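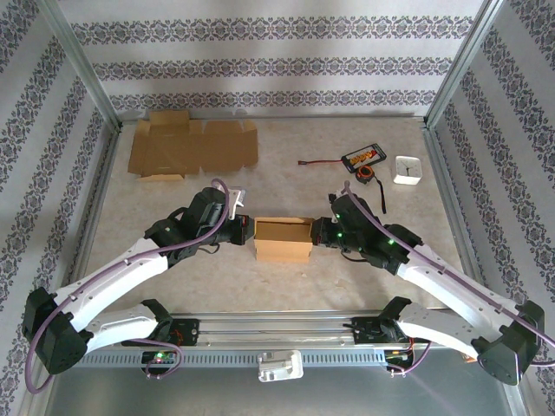 图3 双臂共同夹持小纸盒,两台机械臂装在同一根铝导轨上

第六讲 自制双臂工作台:结构、走线与夹持练习
讲师:Ulla Tuominen
Wuvemden 共享工坊,2020年4月

一、上次课的补充

上次有同学问,为什么两台机械臂不分别固定在桌子上。我的回答是:可以分别固定,但是每次移动以后,两个底座之间的距离都要重新测量。我们把两个底座装在一根导轨上,距离只需要记录一次。本工作台的导轨长度为985毫米。请把这个数字写在自己的笔记本第一页,后面的计算要用。

二、围板

围板有三面,正面开放,方便人操作。角上用铝型材立柱连接。我们在围板内侧贴了带花纹的墙纸。花纹对视觉定位是有影响的:重复的图案容易让特征匹配出错,左边一条花纹和右边一条花纹,程序可能认为是同一条。第七讲我们会专门做这个实验,请先不要更换墙纸。

三、走线

图3中两台臂的紫色电缆都走在臂的外侧,没有穿进外壳。这样做不太美观,但是检查和更换比较容易。要求如下:
1. 电缆在每个关节处留出弯曲的余量,关节转到极限位置时电缆不能拉紧。
2. 余量也不能太大。左臂肩部下方垂下的那一圈,请大家注意它与导轨的关系,移动底座以前先用手托一下。
3. 扎带只扎在连杆上,不要扎在关节上。
4. 接线以前断电。这一条在 Corach 控制板的说明里也有,我再写一遍。

四、夹持练习

练习程序名为 Trarnley,版本201,放在工坊的共用电脑里。步骤:
1. 把小纸盒立着放在两臂之间,开口向上。
2. 左臂先靠近,夹爪碰到盒子侧面时停止。
3. 右臂从另一侧靠近,夹住以后,两臂一起慢慢抬高。
4. 保持3秒,再放下。

纸盒很软,夹持力太大时侧面会凹进去,力太小时盒子会滑落。我建议从最小的力开始,每次增加一级,并且把结果记在表中。两臂抬高的速度必须相同,否则盒子会倾斜,这时候增加夹持力是没有用的,应该检查同步参数。

展开的纸板也是练习材料,折叠练习放在下一讲。今天请把它留在后面,与夹爪保持距离。卷尺和时钟用完以后,也请放到手臂碰不到的位置。

五、作业

(1)画出自己工作台的俯视图,标明导轨、两个底座和围板的尺寸。
(2)完成夹持练习,提交记录表。盒子掉下来的次数也要写,不扣分。
(3)阅读 Briggs 讲义中关于平行夹爪的一节,用自己的话说明:两个夹爪从两侧压住盒子,与一个夹爪夹住盒边,受力有什么不同。

作业请在下次上课以前交到工坊门口的文件盒。如果导轨滑块有异常的声音,请先停机,再给我写邮件,不要自己加油。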